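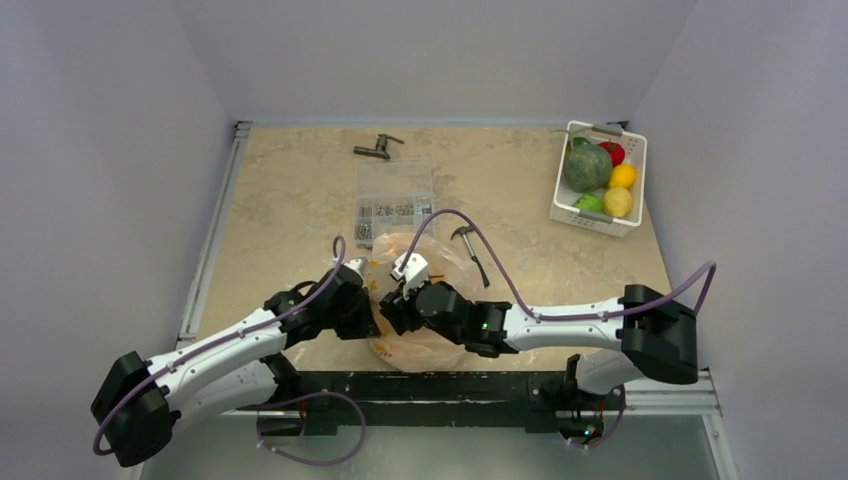
Re: Sourdough rye, the dense middle again

Marjatta, you asked how I keep my rye from going gummy in the center, and I've been meaning to answer since breakfast. Mostly it's patience, which I don't have much of! I bake it lower and longer than the recipe card says, and then I leave it alone until the next day. My counter isn't fancy (I'd love a tabletop with that beige marble pattern, flour must hardly show on it) but any flat spot will do for shaping, and with rye you're really just patting wet mud into a log anyway.

Marjatta Laaksonen wrote:
> Hi all, third loaf in a row with a sticky line along the bottom.
> I'm using the dark rye from Siven and the starter I got from
> the swap in March. Dough weight was 1162 grams, one big tin.
> It smells great and the crust is good. Do I need a new oven
> or am I just cutting it too soon?

Please don't buy an oven! 1162 grams in one tin is a lot of wet dough, and I'd split it in two before I changed anything else. I make mine with 602 grams of flour, all rye, and divide it between the two short Rollari tins my sister passed on to me. They bake much more evenly than the long one did - that one always had a raw stripe down the middle, same as you describe.

The other thing is the starter. Mine was sluggish all winter and I kept blaming the flour. I switched from Siven to Gagnon and back again, and the loaves were exactly as bad both ways. Then I fed it twice a day for a week, kept it on top of the fridge, and it finally smelled sour and fruity instead of like wet cardboard. If yours came out of the swap in March it may just be hungry.

Oh, and when do you cut it? I wait 19 hours, wrapped in a dish towel. I know, I know. I've cheated at four hours and the knife came out looking like I'd been spreading glue.

Has anyone tried the caraway from Rarine? I've got half a jar of something very old in the cupboard and I think it's time.

Comments

ryeandshine: Splitting the dough fixed mine too. Also check your oven with a cheap thermometer, mine ran way cold.

Dot: 19 hours?? My kids would eat the towel.

M. Laaksonen: Thank you! Two tins tonight, will report back.

We use cookies to remember your list settings. Accept | Manage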